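Bandeja y vasos Travero: mi opinión después de unos meses de uso

Llevaba tiempo buscando un conjunto sencillo para servir bebidas en verano, de esos que puedes sacar a la terraza sin sufrir cada vez que alguien mueve el codo. En casa somos bastante torpes (yo la primera) y de los vasos de cristal que nos regalaron al mudarnos quedan dos, así que cuando mi amiga Smaranda me enseñó los suyos de Travero me faltó tiempo para pedir los míos. Los encargué en enero, con un frío que pelaba, y me sentí un poco ridícula abriendo una caja de vasos color turquesa con la calefacción puesta. ¡Pero qué alegría dan!

Vamos primero con el vaso, que es la estrella. Es alto, de plástico translúcido, y tiene un relieve de rombos que va girando por los lados. Yo me temía que fuera el típico dibujo que en la web queda precioso y luego en la mano ni se nota, y no, se nota muchísimo. Además agarra bien, cosa que agradeces cuando el vaso viene sudando de la nevera. Se va abriendo hacia arriba y por eso caben los hielos grandes sin tener que empujarlos con la cuchara. El mío llega a los 500 ml si lo llenas hasta el borde, aunque para llevarlo de un sitio a otro te recomiendo quedarte bastante por debajo.

Lo que menos me gusta: pesa poco. Vacío, con un poco de viento, se te va de paseo por la terraza. Y el relieve por fuera no da guerra, pero por dentro queda algún surco donde se agarra la pulpa del zumo. Con un cepillito de biberones sale en un momento. Yo los lavo a mano porque no me fío, mi hermana los mete en el lavavajillas en la bandeja de arriba y los suyos siguen igual que los míos, así que tú verás.

La bandeja va aparte y es de un azul claro, más suave que el vaso. Al principio dudé si coger las dos cosas en el mismo tono y ahora me alegro de no haberlo hecho – juntos quedan mucho mejor así, se distinguen y no parece un juego de playa. Es bajita, con el borde levantado y redondeado, y eso se agradece al cogerla porque no se te clava en los dedos. También frena los derrames pequeños. Los grandes no, ya lo he comprobado con una jarra entera de limonada y el mantel bueno de mi suegra.

Al ser tan poco honda sirve para más cosas. La uso para llevar la fruta a la mesa, para dejar las llaves cuando no hay visitas y, una temporada, para las macetitas de albahaca. Con los vasos altos hay que andar con un poco de cuidado, eso sí: el borde no sujeta un vaso de ese tamaño si tropiezas. Antes tuve una de Jonum, más profunda, y era más segura para subir escaleras, pero también un armatoste que no cabía en ningún armario.

Las pajitas las compré sueltas, en un paquete de 300, que a este ritmo van a heredar mis nietos. Yo suelo dejar unas cuantas en la misma bandeja, a un lado, y que cada cual se sirva.
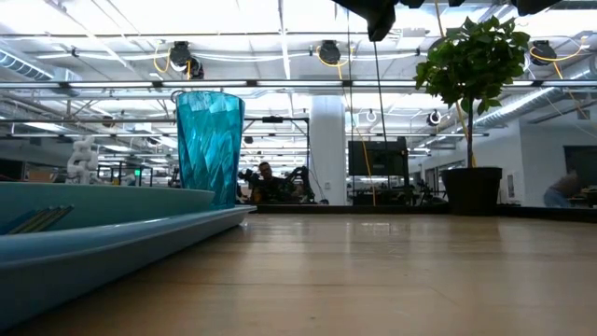
El vaso turquesa y la bandeja azul claro, sobre una mesa de madera clara.

Con la luz de arriba el borde del vaso brilla bastante, y a mí ese efecto me encanta. Con agua con gas y una rodaja de limón queda de revista. Con café con leche, en cambio, el color se pone un poco raro, como de agua de acuario, y mi marido se niega a beberlo así.

¿Precio? No es una ganga para ser plástico. En la tienda vi otros vasos lisos bastante más baratos y, si solo quieres algo para un cumpleaños infantil, yo iría a por esos. Si los vas a usar todo el verano, estos los volvería a comprar. De momento no tengo ninguno rajado y se han caído más de una vez, siempre sobre baldosa.

Le pongo un ocho al vaso y un siete a la bandeja, que subiría a ocho si la hicieran con asas. Si alguien ha probado la versión grande, que me cuente en los comentarios si cabe en un armario de 60, porque le tengo echado el ojo.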